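What Is Gray, and Why Are There So Many Kinds?

By Gerardo Lagman
Saturday, September 12, 2020

Ask a group of people to name their favorite color and you will hear plenty of blues and greens. Gray does not come up much. But it is one of the most common colors around you, and it is harder to describe than you might think. 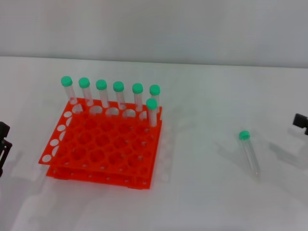
Reading time: 4 minutes

How your eyes see color

Light comes into your eye through the pupil, the black dot in the middle. At the back of the eye is a thin layer called the retina. It is full of tiny cells that react to light.

Some of these cells are called cones. Most people have three kinds. One kind reacts most to long waves of light, one to middle-sized waves, and one to short waves. Your brain compares the signals from all three and works out a color.

An orange-red piece of plastic sends back mostly long waves. A green screw cap sends back more of the middle ones. A white tabletop sends back a lot of everything.

So where does gray fit in? A gray thing sends back a fairly even mix, like a white thing does, but less of it. A black thing sends back very little. Gray is everything between the two.

Warm grays and cool grays

If the mix is perfectly even, the gray is called neutral. Most grays are not quite neutral. A tiny bit more blue or green makes a cool gray. A tiny bit more red, pink or yellow makes a warm gray. Mauve gray, which has a little purple in it, can look warm next to a greenish one. 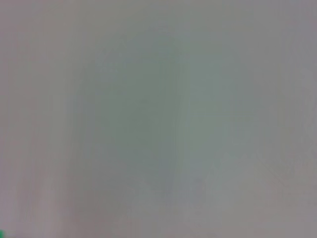
Two kinds of gray: a cool greenish one and a warmer, pinkish one.

It is hard to tell which kind you have when you look at one gray alone. Put two next to each other and the difference shows up. Paint stores know this, so they print their colors on cards you can hold side by side. The Flista paint chart has 1,115 colors on it, and 104 of those are grays. They have names like Trosen Fog and Grimshaw Slate.

Your brain makes changes

A sheet of white paper looks white in the morning, at noon and under a yellow lamp. The light bouncing off it is different each time. Your brain makes an adjustment so that the paper seems to stay the same.

It also compares things that are close together. A gray square on a black background looks lighter than the same gray square on a white background. Painters use this trick a lot – a shadow on snow can be painted a fairly light gray and still look dark.

Try it: mix your own grays

You will need white, black, red, blue and yellow paint, a brush, water and some thick paper.

1. Mix white with a very small dab of black. Paint a square and label it "neutral." (Some black paints have a bit of blue in them, so it may not be perfect.)

2. Take some of that gray and add a speck of red. Paint a second square.

3. Take more of the first gray. Add a speck of blue and a speck of yellow. Paint a third square.

4. Now leave out the black. Mix red, blue and yellow, then add white a little at a time. You will probably get brown first. Keep adding small amounts of blue until the brown fades to gray.

Let the squares dry before you compare them. Paint often changes a little as it dries. Look at them by a window, then again under a lamp in the evening.

Words to know

Retina: the layer at the back of the eye that reacts to light.
Cones: cells in the retina that help you see color.
Neutral: not leaning toward any color.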